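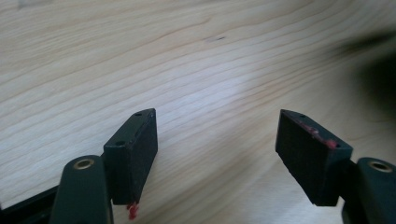

Grain on the pale wood top, with the small dark fleck still in it.

I have been putting off the work surface since January. The top is a light blond wood, and the question is whether to refinish all of it or only the part I use every day.

The fleck is short and narrow and sits on one of the grain lines. Fredy Rivadeneyra thinks it is mineral. I think it is old finish, but I have not put a blade to it. If it lifts with a fingernail it comes off. If not, it stays, as digging it out would leave a dent more visible than the mark.

Brightness is harder to judge. One patch looks paler than the wood near it, and overhead light can do that to any smooth surface. I plan to check it with a lamp held low from the side, with the ceiling light off. A worn spot should stay pale under the lamp. Glare should move.

The plan, if it does need work:

Vacuum, then wipe with a barely damp cloth. Leave it overnight.
Sand by hand with a cork block, following the grain. It runs on a slight diagonal with some wave, so I will work in short strokes and correct the angle as I go.
Wipe on a thin coat of Tveit oil, wait 30 minutes, buff off the excess.
Second coat the next evening.

Hina Siddiqui suggested Retora hard wax instead. It dries faster, but a 3 oz test tin left her pine shelf more yellow than I want - and this top is light enough that any yellow would show.

Test patch goes on the underside on Tuesday.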